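October, garment cell notebook, pinch detection and slip

Picking up from the last entry. The wrist camera pipeline is now running on the Ritel box instead of the shared workstation. Latency from exposure to mask is stable and the dropped-frame warnings are gone. The old launch file still points at the workstation, so use the one in the ostero branch until I merge.

Goal for this block: a usable "have fabric / don't have fabric" signal at grasp close, from the wrist view alone. Finger position is no help on thin knit. A single layer of T-shirt jersey compresses to almost nothing and the encoder reading sits inside the noise of an empty close. Motor current is a little better but drifts as the drive warms up.

Approach A (Ateş segmentation model, stock weights). Run the mask on the whole view, count garment pixels inside a fixed window over the fingertips. Works on colored garments. On white it leaks into the bright highlights on the rail and reports fabric with the fingers empty. Raising the threshold kills the leak and also kills half of the true positives. Dropped.

Approach B (difference against an empty-close template). Record the gripper closed on nothing at the same finger width, subtract, look at what is left around the contact point. Better. Fails when another garment passes behind the fingers, and in this cell there is often another garment behind the fingers.

Approach C, current. Same window as A, but instead of counting pixels, look for the crease pattern. Fabric held at a point pulls into folds that run outward from the tips. Fabric that only hangs behind the tips has folds too, but they don't converge on the contact point. Compute gradient orientation in a ring around the tips, vote for the convergence point, score by distance from the known tip location. The ring is 50 pixels wide at the moment. Black garments are weak because the gradients are low, so exposure has to go up for those, and then white clips. Two-exposure capture would fix it but costs time per grasp. Not done.

Labeled set: 2,045 closes, pulled from the last set of logs with the Rendberg export tool. The tool writes timestamps in local time and the robot log is UTC. I lost most of a morning to that. Conversion now happens on import, see the note at the top of the loader. I held back 300 closes for testing and did not look at them while tuning the ring.

Labeling rule, so we all do it the same way:
Held: cloth is between the tips and bunched there.
Not held: tips closed, cloth behind or beside only.
Unsure: anything where the tips are hidden by a fold. Leave it out of training, keep it in the test set under its own tag. 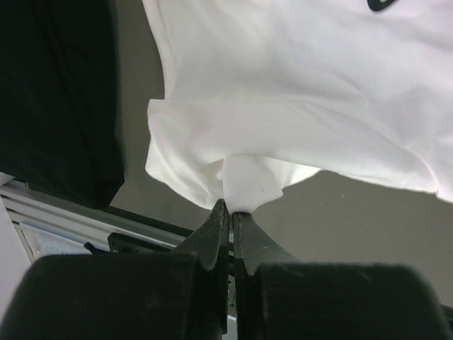 The case that still worries me is the hem. A doubled band is stiffer than the body of the shirt, so near a hem the folds bend along the band before they reach the tips. The voting step then puts the convergence point off to one side and the score drops, even with a solid pinch. Tried weighting votes by distance so the inner part of the ring counts for more. That helps with hems and hurts on loose single-layer grasps, where the strongest creases are farther out.

Prints are the other problem. A dark logo on a light shirt gives strong edges with no relation to how the cloth is held. Masking out high-contrast closed contours before the vote should deal with it, at least while the logo is well away from the tips. If it sits right at the contact point I have no plan.

Planner side: the lift primitive now waits on the signal for up to 2 frames after close. If the score is under threshold it opens, backs off along the approach axis and calls for a new grasp point. There was a bug where the retry reused the old point because the cache key left out the attempt number. Fixed, with a test.

Open items
- hem detector as a separate input to the score, try the edge-pair filter first
- re-record empty-close templates, the old ones predate the current camera focus setting
- log both raw score and thresholded result, at present only the result is kept
- check whether the back-off move can swing the wrist cable into the rail at low approach angles
- merge the launch file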